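Workshop notebook, play corner sorting
May 10, 2018

Continued from the April entry. The corner by the window was left as it stood so that the sorting order could be worked out on the real mix and not on a tray of picked items. Mat down, green border outwards, nothing moved before the first notes were made.

Purpose of today: settle which container each kind of small toy goes into, and write the order down so that anyone clearing the corner gets the same result. The Skudton list has 37 lines and is too long to use on one's knees. Target is one side of paper.

Containers available: one pink plastic basket with an open lattice wall, one pink cardboard box. The lidded tub from Rurnow has not arrived. The order was placed in April under line 16 and there has been no reply since the acknowledgement. Proceeding without it.

Basket. The lattice is good for airing and for seeing what is inside without tipping it out. Bad for anything thin. Trial with the short pencils last month: they worked through the wall when the basket was carried. Use for cups, bottles and other pieces too big to pass the openings. The handle is short, so carry from underneath when full.
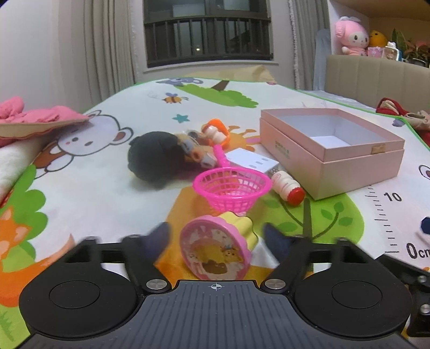 Play food and cups first. They roll, and they end up under knees. The pink and yellow cup goes in scalloped end down; the other way up it rides over the rim and comes out at the first knock. The small cream bottles go in after the cups, caps up. Both of them to be collected before anything else is put on top, or the second is forgotten until the end. The orange piece with the curved rim goes in last, over the lot.

Tan and brown parts. These are to be kept as a group and not spread between the containers. Last month they were split and it took most of the morning to get them back together. Lift the cluster in one go with both hands. If a piece drops, stop and put it back with the rest before going on. Separate bag to be found for them; the Irnevov drawstring type would do if there is one left in the cupboard. Check the seam first, as the last one opened at the corner.

White slotted unit. Not a toy. Goes on the shelf, slots up, before the mat is folded. Added to the head of the list because it was at the bottom of the Skudton version and had been missed twice.

Box. Card, open top, small gold label on the front. Stands up well while it is on the flat mat, less well on carpet. Use for light things only: small figures, cards, the doll with the pink hat. Cards go upright along one side. Flat on the bottom they get bent by whatever is dropped in next. Keep the label facing the room so the box goes back the same way round each time.

Weight check with the box loaded as for normal use: 665 g on the bench scale, contents and card together. Base did not bow. Lifted 3 times by the sides, no movement at the corners. I would not go much above this without a card insert. Strömberg insert sheets can be cut to fit, but the only one in stock is creased across the middle.

Bells. Two kinds of attachment to watch. The cheese wedge on wheels has a gold jingle bell and a key ring on it, and the ring catches in the lattice. Tried it in the basket twice and had to work it free both times. Not to go in the basket again. The plush spider has dangling legs, with a small gold bell on the end of one. Same problem, plus the legs tangle round anything with a handle.

Hooks considered for both. Spider could hang, but not by a leg, because the stitching there is the weakest part of it. Left open. For now the spider goes on top of the box contents with its legs folded under the body, bell inwards, and the wedge goes beside the box on the shelf.

Mat. Clear completely before folding. The printed ruler gives a usable datum: the fold starts at the end marked 0cm and follows the row of tick marks, which keeps the edges square. Folding from the other end was tried in April and the border was out of line by the third turn. Wipe the printed side first with a damp cloth and leave it until dry. Do not fold across the middle of the giraffe, as the surface there is already taking a crease from the old method.

Bears, rabbit and so on are no use as markers for where things go. An earlier idea was to stand each container on its own printed animal. It fell down as soon as the mat was turned round, so the shelf edge is now the reference and the mat can lie either way.
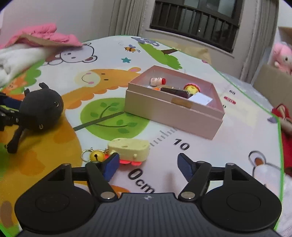 Order as agreed for the one-page list

1. Slotted unit to shelf.
2. Cups into basket, scalloped end down.
3. Cream bottles, caps up, then the orange piece.
4. Tan and brown parts, together, into the bag.
5. Cards upright in box, then figures and doll.
6. Spider on top, legs under. Cheese wedge on shelf beside the box.
7. Wipe mat, dry, fold from 0cm.

Outstanding

Chase Rurnow for the tub and ask for the inside height, which is missing from the sheet.
Find or replace the drawstring bag.
Cut an insert from the creased Strömberg sheet anyway and see whether the crease matters once it is lying flat.
Decide on a hook for the spider.
Strike the old Skudton list from the folder once the short one has been typed. Keep one copy at the back for the line numbers, as the orders still refer to them.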